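4.2 Effect of camera placement on the learned policy

We trained all policies on the Trollis demonstrations, which were recorded in simulated kitchens with the arm started from a new pose each time. Each policy received 2000 episodes and was tested in 50 kitchens it had not seen. The baseline used a fixed room camera. The second policy used only a camera that moves with the arm, and the third used both. Figure 3 gives a view from the moving camera.
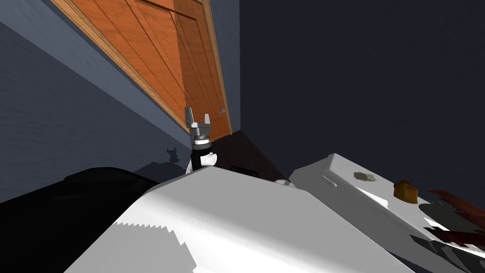 Figure 3. Moving camera view in one of the Trollis kitchens, with the gripper in front of a wooden door.

Camera tilt was the main source of error for the second policy. When the arm turns, walls and counters turn with it, and the network has no fixed vertical to rely on. The door in Figure 3 runs steeply across the view, and the large white surface in the foreground dominates the lower half, leaving little room for the objects on the counter. The gripper's shadow on the wall is a further problem. In early runs the policy sometimes steered by the shadow of the fingers. Varying the light position during training, as suggested by Dudek and Stan, removed most of these errors.

Adding the room camera helped in all but 3 of the test kitchens. In those the room camera was blocked by furniture for almost the entire episode. We kept both cameras for the experiments in Section 5.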